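Ink notebook, batch 34
January 27, 2019

Iron gall again. I said after batch 33 that I'd leave it alone until spring, and that lasted until the Vomwood galls came in the mail. They are smaller than the last lot and much harder. Two went across the room when I hit them with the mallet and I have only found one.

Crushed, not ground. Last time I ground them and spent an evening straining what was basically mud. Soaked in 438 g of rainwater in the big Wunis jar, lid resting on loosely, top shelf. Left it 10 days, stirred when I remembered. Mold showed up on schedule, a gray skin with a couple of white islands. Lifted it off with a spoon. The liquor under it is a good dark tea color and smells like a barn, but a clean barn.

Strained twice through cotton. Lost more than I'd like to the cloth, which is now the best-dyed thing I own. Copperas went in dissolved, a little at a time, and it turned over to that purple-black right away. Gum arabic last. The gum was lumpy because I used cold water, see also batches 12, 19 and 27, where I wrote DO NOT USE COLD WATER in capital letters.

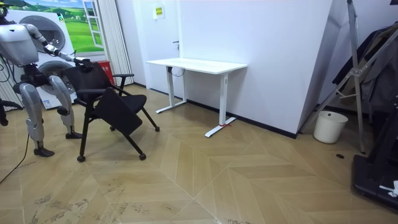

Spill protocol, since the question came up again and the page I wrote it on has ink on it. Copperas and gall liquor are both fairly harmless on their own and a disaster together, so the two jars travel on separate trays and only meet on the steel bench. Any drip on wood gets blotted straight up, no rubbing, then plain water, then blotted again. Oak is the worst because it brings its own tannin and will make ink with you for free. I don't know what species the herringbone floor is and would prefer not to learn by experiment, so all mixing stays away from it. A black office chair would at least keep the secret. Bleach does nothing useful and leaves a rust stain where the black was.

Writing tests. Dip pen, the same tired nib as before, on three papers.

Neseo laid: goes down pale gray, darkens while I'm still on the second line. Crisp edges, no feathering. Best of the lot.
Copier paper: feathers like a dropped egg. Same as every other batch, I don't know why I keep testing it.
McKinnon ledger stock: good black, but the line sits up on the surface and stays tacky. Smudged it with my cuff. Too much gum, or too little patience – I'll write another page and leave it overnight under the lamp.

Flow is on the heavy side. A full dip gives a fat blob on the first downstroke and then behaves. Tapping the nib on the jar helps, although the tapping is also how the ink got on the calendar.

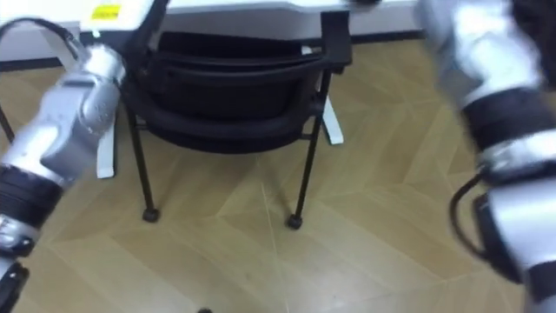 Roxana Chambi read the draft of this page and thinks I have the gum wrong: the tackiness is leftover copperas, in her view, and I should cut the iron by a quarter before touching anything else. She also points out that I never wrote down how much copperas went in. This is true. It was on the back of an envelope. The envelope had a bill in it, and I believe I paid the bill.

So batch 35 is the same galls with less iron, both amounts written HERE first. Total yield wanted is 685 ml, enough to fill the sample bottles and still have some to ruin.

To do:
Strip of the laid paper on the windowsill, half covered, for fading.
New nib.
Warm water for the gum.
Label the jar. The last unlabeled one looked a lot like cold coffee.
Find the other gall.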